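Unit 4: When the robot comes to housekeeping

Case: Stalum, a guest house company in Edby. Notes by Meinir Wogan.

Before the trial, each cleaner prepared 52 waste bags per shift by hand. Now this task is given to a two-armed robot. Please look at how both grippers must hold the thin film, one at each side.
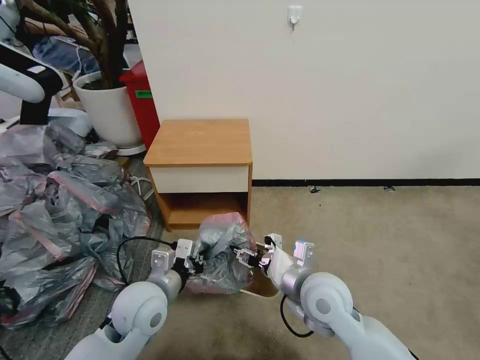 What changed for the staff

Efa Bowen cleaned rooms for many years. Now she supervises the robot and writes down its stops. She told us her back is better, but she talks less with her colleagues. Her pay stayed the same.

For discussion: Who should decide which tasks are given away? Read the interview with Arwel Voyle before the December seminar.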